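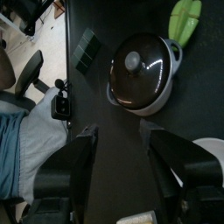 ## Atelier robot, astuces en vrac (club Plokness)

- Couvercle : viser le bouton, jamais le bord, ça glisse. Pince centrée au dessus AVANT de descendre.
- Anses : approche lente.
- Câbles : laisser du mou au poignet, sinon ça tire en bout de course.

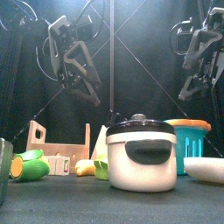
- Deux bras = 2 pilotes, un seul parle. Mizanur annonce, l'autre suit.
- Légumes jouets : doigts bien essuyés, chiffon sec, pas de produit.
- Banane : la prendre par le milieu. Par le bout elle tourne
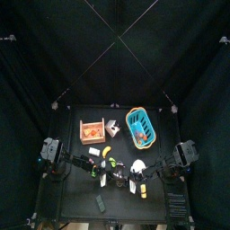 - Pas croiser les pinces au centre, un bras attend.
- Raté 3 fois de suite ? Stop, on recale, on note l'essai dans le cahier.

Pour la rencontre Skollach de novembre, voir Aparecida. Chargeurs a rapporter svp !!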